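My mother had a rule that you never left a kitchen with the kettle empty. You filled it on your way out, whether you were going to bed or going to Queensland, and whoever came in next would only have to flick the switch. I have kept this up for my whole adult life without giving it much thought, and it was only last month, when I moved out of the house in Dakville and into a flat half the size, that I stood in a kitchen I would never cook in again and filled the kettle for no one at all. Then I remembered the kettle was coming with me, and I had to tip it out again. The removalist was very kind about it.

So I have been thinking about tea, and about the business of making it for other people, and since I promised a few of you a proper post once I was unpacked (I am mostly unpacked, don't look in the hall cupboard) this is what you are getting.

I grew up in a tea house. I mean a house where tea was drunk, nothing grander. Dad had his in a tin mug that burnt everyone else's lips, and Mum had hers in a cup with a saucer until about ten in the morning, when she gave up on the saucer. Visitors got the good pot. If you were offered the good pot twice you were still a visitor, and if you got a teabag in a mug with the string hanging out you had been accepted, and could probably borrow the trailer. I remember my cousin's fiancé getting a teabag on his third visit and nobody quite knowing how to tell him it was an honour.

When I first left home I shared a place with Frida Ravn, who some of you will remember from the old choir days, and Frida was a coffee person. She was very decent about it. She would sit with me while I had my tea and she had something black out of a little stovetop pot, and we would sort out everyone's problems but our own. It was Frida who taught me that you can ask a person how they are and then leave a gap. I'm a terrible filler of gaps, as you can tell from the length of this already, but a hot drink gives you something to do with your mouth while you wait. I've had some of the best conversations of my life because I was too busy blowing on my tea to interrupt.

After that came the years of small children, when I don't believe I finished a cup hot. I found cups on the windowsill, on the cistern, on the roof of the car once, and drove as far as the Ocampo turnoff with it up there. I used to microwave the same cup of tea three times in a morning. I know some of you will be horrified. My neighbour was horrified, and she was a woman who let her dog sleep in the linen press.

The move made me sort the mugs, and that's where I came unstuck. I had been quite ruthless up to then. The fondue set went, the second colander went, the bread machine went to my nephew, who has already rung to ask what the paddle is for. But the mugs all had somebody attached. There was the brown one with the thick handle from the market at Utberg, which I bought the day we found out about the second baby. There was the one with the wrens on it that my aunt left me. There was a dreadful yellow one from a conference, and I can't even remember what the conference was for, but I drank out of it all through the winter Dad was sick and I couldn't put it in the box. I put it in the box. I took it out again. It's sitting next to me as I type, with tea in it.

The new kitchen has one cupboard over the bench and it's a shallow one, so mugs have to live out in the open or not at all. I went back and forth between hooks under the shelf, which my son-in-law offered to put up and then looked at the wall and stopped offering, and a mug tree. Mum had a mug tree. It leaned a little to the left and shed a mug whenever a truck went by. I swore I'd never own one, and I have spent a good part of the past fortnight looking at them.

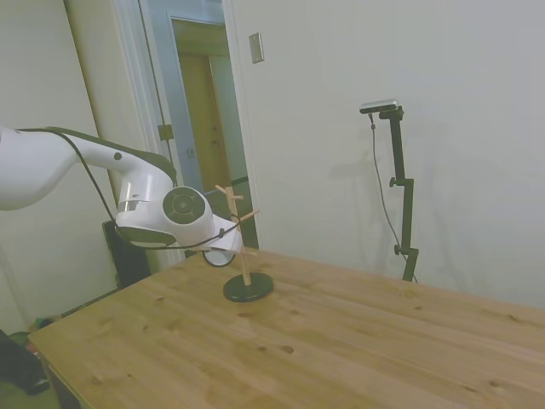 Pale wood with a black base, the sort I keep coming back to.

What I like about the plainer ones is that they don't take up much room, and they'd suit almost any kitchen. What I worry about is weight. My mugs are heavy old things, and if you take two off the same side first thing in the morning, before your eyes are open, you want the whole business to stay standing. The lady in the homewares shop told me to load them from the bottom and go around the tree like a clock, and I nodded as if I was someone who would do that.

Anyway, I haven't bought one yet. For now the mugs are lined up along the back of the bench, and I have discovered that the one at the front is always the one I use. I'm going to start rotating them, so the wrens get a turn.

The other thing about a smaller place is that people come over differently. In the old house they came for lunch and stayed for dinner, and there was a lot of standing about with tea towels. Here there is room for two at the table and a third on the step stool, so they come one at a time – and I have to say I'm enjoying it very much. I hear things I'd never have heard with eight people in the room. My upstairs neighbour, Ximeng Kong, knocked on the second day with a bag of mandarins and a packet of loose leaf oolong, and apologised for the noise of his children, which I hadn't noticed. I only had the conference mug and a glass unpacked. He took the glass. He showed me how his grandmother does it, with the leaves straight into the glass and the water poured over, and you just keep topping it up all afternoon and drink around the leaves. I was doubtful. I'd been raised to believe a leaf in the cup meant somebody hadn't been paying attention. But it's lovely, and it gets softer as it goes, and you can't hurry it. We were on the fourth top-up before I found out he grew up two streets from where my sister lives now.

I've been doing it that way in the afternoons since. In the mornings I still want it black and strong with a good slosh of milk, in something with a handle. If you'd like to know how I make a pot (a few of you did ask, after the last post, and I never answered, I'm sorry), I warm the pot, I put in a spoon for each person and then I leave out the extra one for the pot, whatever your nanna said, as it only makes it bitter. Four minutes under the cosy. Milk in afterwards so you can see the colour. I won't be taking letters on the milk.

The cosy is another story. It's the green one I knitted at Trellura, the winter the heater broke, and it has a hole for the spout that's on the wrong side, so the pot always has to face the wall. I could fix it. I've been going to fix it for 20 years. My granddaughter asked why the teapot was in trouble, and now that's what we say, that it's gone to stand in the corner, and I don't think I'd be allowed to fix it now even if I sat down with the needles.

I did mean to write something here about the garden, or the lack of one, as there's a balcony with a tap and good morning sun and I have hopes of some mint. That will have to be next time. I also owe a reply to the person who wrote in about freezing scones. Yes, freeze them, but cut them out first and bake them from frozen, and brush the tops with milk when they go in.

If you're passing, come up. The buzzer sticks, so give it a proper push and wait a bit, I'll be filling the kettle. And if you've got a mug tree that has stood up to years of heavy mugs and early mornings, please leave me a comment and tell me where you found it, and how many you can hang on it before it starts to complain.

Contact | © All words my own, please ask before borrowing | Back to top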